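3.2 Guess Feedback and Candidate Elimination in Jiltava

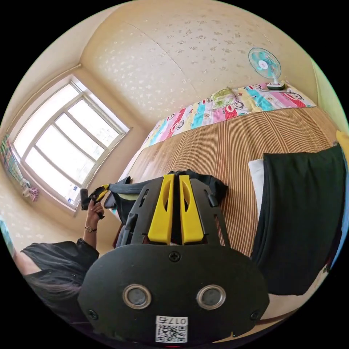
Figure 2. Hand-held gripper with two yellow fingers, viewed from behind.

Jiltava is a daily word puzzle in which the player names a hidden word of six letters within eight attempts. It differs from the better-known five-letter puzzles in one respect that matters for this study: the feedback after each guess is given for pairs of neighboring letters, and single letters are never marked. A pair is marked full if both letters are correct and in place, half if exactly one of them is, and blank otherwise. A six-letter guess therefore returns five marks, and the middle letters of the word contribute to two marks each.

The overlap makes the marks dependent. A full mark on the second pair, for instance, rules out a blank mark on the first or the third, so many of the mark patterns that could be written down can never be shown to a player. We enumerated the legal patterns before running any solver and stored them in a lookup table. All solvers described below use the same table.

The answer list was taken from the public release of the game and reduced to 2,000 words. Proper nouns, abbreviations and plurals formed only by adding -s were removed. Words with alternate spellings were kept under the American form. The list of allowed guesses is larger than the answer list, but in the experiments reported here every solver was limited to guesses that could themselves be answers. This restriction raises the average number of attempts slightly and shortens the running time a great deal.

Three solvers were compared. The first, Cerusside, picks the guess that leaves the smallest expected number of candidates. The second, Tarar, picks the guess whose worst possible pattern leaves the fewest candidates. The third draws at random from the words still consistent with the marks and serves as a baseline. Ties in the first two solvers were broken alphabetically. An earlier version broke ties by word frequency, but the frequency table covered the answer list unevenly and gave an advantage to words that happened to be in it.

Each solver played every answer once from a fixed opening word. The random baseline was repeated 20 times per answer with different seeds, and its results were averaged over the repeats. A game was counted as lost if the word had not been named by the eighth attempt. Lost games were excluded from the mean number of attempts and are reported separately.

Cerusside and Tarar chose the same second guess after 72 percent of the patterns that occurred. Where they differed, the difference was mostly confined to patterns with two or more half marks. Such patterns are ambiguous in a way that has no counterpart in single-letter feedback – a half mark says that one letter of the pair is right but does not say which. When two half marks touch, the shared letter may explain both, or each may be explained by its outer letter. Both readings have to be carried forward until a later guess separates them. Human players in our pilot sessions tended to settle on the shared-letter reading at once, and lost attempts when it was wrong.

Repeated letters need a separate note. In single-letter games the treatment of a doubled letter is a common source of error in solver code, as the number of marks given for that letter depends on how often it appears in the answer. Jiltava marks position only. A letter that is present elsewhere in the word earns nothing, and doubled letters can be handled by direct comparison with no counting step. The cost is that the opening guess is less informative, and a first guess with five blank marks leaves a large share of the list in play.

Hard mode, in which confirmed pairs must be reused in all later guesses, was not part of the main comparison. We ran it for Tarar only. The solver lost games mainly in families of words that share an ending and differ in the first letter, where each guess can test a single candidate. Outside hard mode the same families are resolved by a guess from another part of the list that changes several letters at once.

The marks in the variant released under the name Flendthorpe are computed in the same way, but the board is shared by two players who guess in turn. The solvers were not adapted to it. A player there has reason to withhold a guess that narrows the list for the opponent – a consideration that neither elimination rule can express – and the choice of guess is treated as a game-theoretic problem in Section 5.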